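Basket weavers fill the hall at Dulluston

November 12, 2024

The fall basket show opened at the Dulluston community hall this morning, and what a turnout! Organizers have 127 baskets on display from 69 makers, the most the show has ever had, and the tables were busy within minutes of the doors opening.

Dark wicker is everywhere this year. Rocío Vidal, who runs the weaving classes in Farkudby, thinks people are coming back to deep browns after several years of pale, natural willow. She is delighted about it. "You see the twist of a rim so much better when the color is dark," she said. "I could look at a good braid all afternoon."

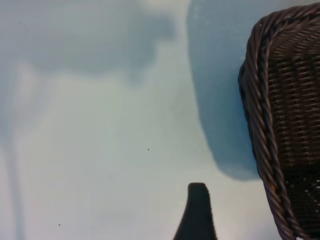

The classes themselves have grown fast. They began in August with a handful of beginners, and many of those same people are showing their first finished pieces at the hall, from bread baskets to a log carrier big enough to sit in. Mervyn Heywood, 71, signed up after his granddaughter gave him a bundle of willow for his birthday. He has two baskets in the show and is already soaking rods for a third.

The show stays open through the end of the month, and admission is free. Vidal will give a rim-braiding demonstration at 2 p.m. on opening day, with materials provided. Places for the winter classes in Farkudby can be booked at the front table.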